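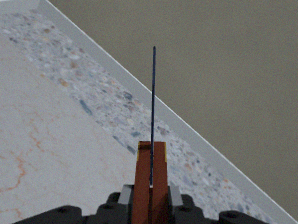
Figura 3. Vista simulada desde la cámara de muñeca: la pinza sujeta la varilla azul sobre la encimera, cerca del borde.

4.2. Qué pasa cuando la punta sale de la encimera

Llegamos a la parte que más me ha divertido escribir (y la que más noches me ha costado). En la sección anterior expliqué cómo genera Korumwood las escenas y por qué me quedé con la vista de muñeca como única entrada. Ahora toca el caso feo: la varilla es larga y fina, los dedos la sujetan por abajo y la punta queda muy lejos de la pinza. Si giro un poco la muñeca, los dedos casi no se mueven, pero la punta se va de paseo.

En la Figura 3 se ve bien el problema. Los dedos están sobre la banda moteada y la punta ya cae, en la imagen, sobre la zona del suelo. Para una persona es facilísimo seguir la varilla de un extremo al otro. Para mi estimador no lo era tanto: el fondo cambia a mitad de camino, primero un moteado con trocitos azulados y grises y luego un color pardo liso, con una línea blanca en medio que parece puesta ahí para fastidiar. La primera versión, la que entrené en febrero, se enganchaba a esa línea con una alegría tremenda y me devolvía una punta situada justo en el borde.

Probé dos arreglos. El primero consistió en variar las texturas de la encimera y del suelo por separado, con Rultura, nuestro generador de materiales. Antes las sorteaba juntas, a partir de una misma paleta, y eso hacía que el contraste entre las dos zonas fuera siempre parecido. El segundo fue cambiar lo que predice la red: en vez de pedirle solo el punto final, le pido la recta completa de la varilla y, sobre ella, la distancia desde los dedos hasta la punta. ¡La recta ayuda muchísimo! Aunque la red dude en el cruce, tiene apoyo a los dos lados.

Para evaluar todo esto preparé un conjunto aparte de 3.022 vistas que no se usan en el entrenamiento. De ellas, 363 tienen la punta proyectada más allá del borde, y son las que me interesan en esta sección. Doy por buena una estimación cuando la punta predicha cae dentro de la tolerancia definida en la sección 3. Con los dos arreglos a la vez, el método acierta en aproximadamente el 83 % de esas vistas difíciles. La versión de febrero se quedaba bastante por debajo, y la curva completa está en el apéndice para quien quiera mirarla con calma.

Un detalle que me sorprendió: separar las texturas, sin tocar nada más, mejora poco. Yo habría apostado lo contrario (y de hecho aposté, en la reunión de Clekberg, y perdí el café). Predecir la recta sí mejora por su cuenta, y las texturas separadas suman después, sobre todo en las vistas con moteado denso cerca de los dedos.

Los fallos que quedan se parecen mucho entre sí. Casi todos aparecen con suelos oscuros, cuando el azul de la varilla pierde contraste en su tramo final y la red la deja más corta de lo que es. Intenté corregirlo aclarando la imagen de entrada con el filtro de Leckie y empeoró el resto de los casos, así que lo quité. La tabla siguiente separa los errores según la claridad del suelo, con la misma tolerancia para todas las filas.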